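Chapter 7
Threaded Fasteners 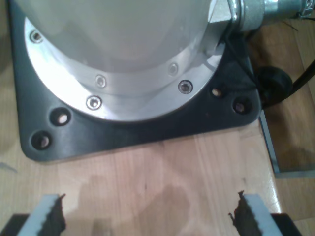 Before standard threads, a bolt cut in one shop rarely fit a nut from another. A machine built in Granstead and broken down in Urkport might wait weeks for one part. Shared thread tables ended most of that trouble. The hex-socket screw came later, and it suits tight spaces — the heads in the silver ring each sit in a shallow round counterbore.

Section 7.1 covers thread forms. Section 7.2 works through the Thiele joint, a flange clamped to a load of 600 pounds.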